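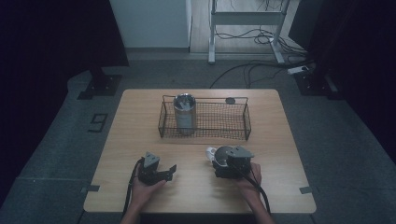
Gandorura hand-held gripper pair: can it do the dishes yet?

Reviewed by Mārtiņš Adomaitis
February 7, 2025

The Gandorura set is two grippers you hold, one per hand, and a cable for each. You do the chore with them, the software records it, and later a robot arm is supposed to repeat it. I paid 963 euros for the pair. The arms are extra, and I borrowed two from Kuusk for the second half of this review.

I stuck to putting cups and tumblers into a wire basket and taking them out again. Working the grippers by hand, I was slow for the first day and fine after that. A steel tumbler is easy. Small pieces are harder – you squeeze, they turn, and you start over. The cables are long enough for a table but they get in the way of your wrists.

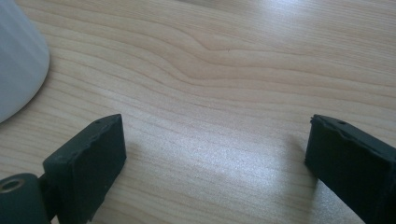
Jaws open over the tabletop, white object at left.

The fingers give a wide opening and a firm hold. The edges of the pads are rough, and at this price I expected cleaner work. There is very little feel through the handle, so you go by eye.

Then the arms. After 204 recordings they put a tumbler in the basket on most tries, provided the basket stayed where it had been during recording. Move it a hand's width and they missed. Glossy plates they dropped. I would not leave them alone with anything I liked.

As a way to record chores, the set is good and I'd buy it again over the older Altel model. As a way to get chores done, no. Loading one basket took longer than doing it myself, and I still had to wipe the table.

Related reviews
Altel bench gripper, two years on
Kuusk arm: setup and first week
Traltham parts sorter for small shops
Robot vacuums on thick carpet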